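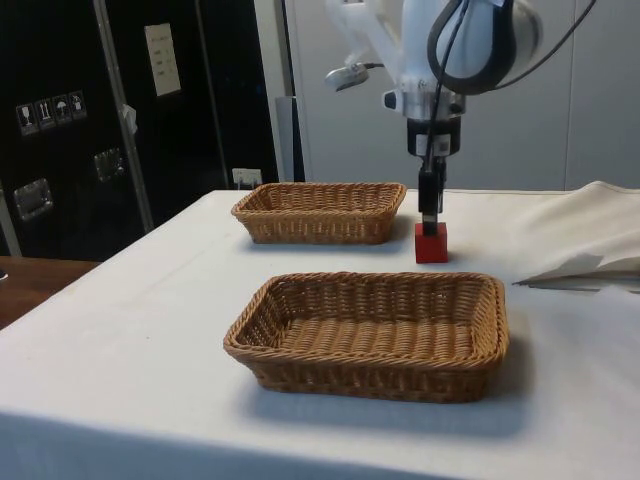
**What does the grasp gate check before it lets the fingers close?**

Three things: that the wrist has stopped moving, that the object pose is recent, and that the pose has stayed in one place for long enough to trust. If any of them fails, the close command is held and the planner gets a status code back.

The rest of this page covers setting up the gate in Kadadari, tuning it, and reading its output. It assumes you have a working pick-and-place configuration with a calibrated wrist camera and a two-finger gripper. If your hand-eye calibration is missing or stale, do that first. The gate compares poses in the base frame, and a bad calibration will look to it like a moving object.

## Where the gate sits

The pick sequence in Kadadari has five states:

1. `approach` - move to the pre-grasp pose above the object
2. `descend` - straight-line move down the tool axis
3. `gate` - hold and check
4. `close` - command the fingers
5. `lift` - retract along the tool axis

In older configurations there is no `gate` state and `descend` goes directly to `close`. Those files still load. The gate is off unless you add it.

Pose estimates come from Trendov, the perception node. Trajectories come from the Ji planner. The gate reads from both and writes only to the state machine.

## Adding the gate

Open the task file and insert the block between `descend` and `close`:

```yaml
gate:
 enabled: true
 settle_ms: 40
 max_pose_shift_mm: 3
 min_stable_reads: 3
 timeout_reads: 30
 on_fail: retreat
```

Reload the task with `kad reload --task pick_block`. A running task does not pick up changes until it returns to `idle`.

## What the parameters do

**settle_ms** is how long the joint velocities must stay under the stop threshold before the first read counts. The stop threshold itself comes from the arm driver and is not set here. A stiff arm with a light gripper can go lower. If a camera is mounted out to the side of the wrist, leave the value alone until you have looked at a log, as the bracket may keep vibrating after the joints report zero.

**max_pose_shift_mm** is the largest distance allowed between consecutive position estimates. It applies to translation only. Rotation has a separate check, described below.

**min_stable_reads** is the number of consecutive reads that must pass. One failed read resets the counter.

**timeout_reads** is the total number of reads the gate will take before it gives up. It must be larger than `min_stable_reads`. The loader rejects the file if it isn't.

**on_fail** takes `retreat`, `hold` or `abort`. With `retreat` the arm goes back to the pre-grasp pose and the planner may try again. With `hold` it stays where it is and waits for an operator. Use `hold` while tuning and `retreat` afterward.

## Occlusion at close range

At the bottom of the descent the fingertips cover part of the object, and a small block can be mostly hidden from a wrist camera. Trendov handles this by dropping its confidence score, and below a certain score it stops publishing. The gate then sees no new reads and times out.

There are two ways to deal with it.

The first is to gate early. Split the descent and put the gate at the upper stop:

```yaml
descend:
 split: true
 gate_at: upper
```

The object is checked while it is still in clear view, and the last part of the descent runs open loop. This works well on a static table. It does not protect you if something moves during the final segment.

The second is to use a fixed camera for the gate and keep the wrist camera for the approach:

```yaml
gate:
 pose_source: fixed_cam
```

Both cameras must be registered to the same base frame. Expect a small constant offset between them. The gate ignores constant offsets because it compares each read with the previous one from the same source, but the grasp target does not. Keep the target on whichever source you calibrated most carefully.

## Symmetric objects

A cube looks the same after a quarter turn. Without a symmetry hint the estimator may flip between equivalent orientations from one read to the next, and the rotation check fails every time. The position in the log will be steady while the yaw jumps.

Declare the symmetry in the object file:

```yaml
object: cube_small
symmetry:
 axis: z
 order: 4
```

The gate then folds yaw into one quadrant before comparing. Do not fix this by raising the rotation tolerance. A tolerance wide enough to accept the flips will also accept a block that has been knocked.

## Soft surfaces

Cloth causes its own trouble. The height estimate for the support plane is fitted once, at task start, and a cloth can shift or bunch after that. If the fitted plane is too low, the fingers go down too far. If it is too high, they close on the top edge of the object.

Set `plane.refit: each_pick` for cloth-covered tables. It adds a delay before every approach. Also mask out any region with loose or folded fabric, or the plane fit will be pulled up toward it. Masks are drawn in Flullbridge under Scene > Exclusions and saved with the task.

## Reading the log

Run the task with `--log gate` and look at the result column.

| Code | Meaning | First thing to check |
|---|---|---|
| `G_OK` | all checks passed | - |
| `G_MOVING` | joints never settled | `settle_ms`, payload setting |
| `G_STALE` | no recent pose | occlusion, camera topic |
| `G_SHIFT` | position not stable | calibration, camera mount |
| `G_ROT` | orientation not stable | symmetry hint |

A mix of `G_SHIFT` and `G_OK` on the same untouched object usually points to a loose mount or a cable pulling on the camera. Move the wrist through its range by hand in free-drive mode and watch the cable before changing any parameters.

`G_STALE` on every attempt is nearly always a wrong topic name. Run `kad topics --pose` and compare.

## Known limits

- The gate does not check finger width. A close command on an empty spot will pass if the estimator is confident and wrong. Use the grip-force check in `lift` for that.
- Velocity-mode controllers are not supported. The settle check needs position mode.
- If `pose_source` is changed while the task is in `gate`, the counter is not reset. Return to `idle` first. A fix is planned for the July build.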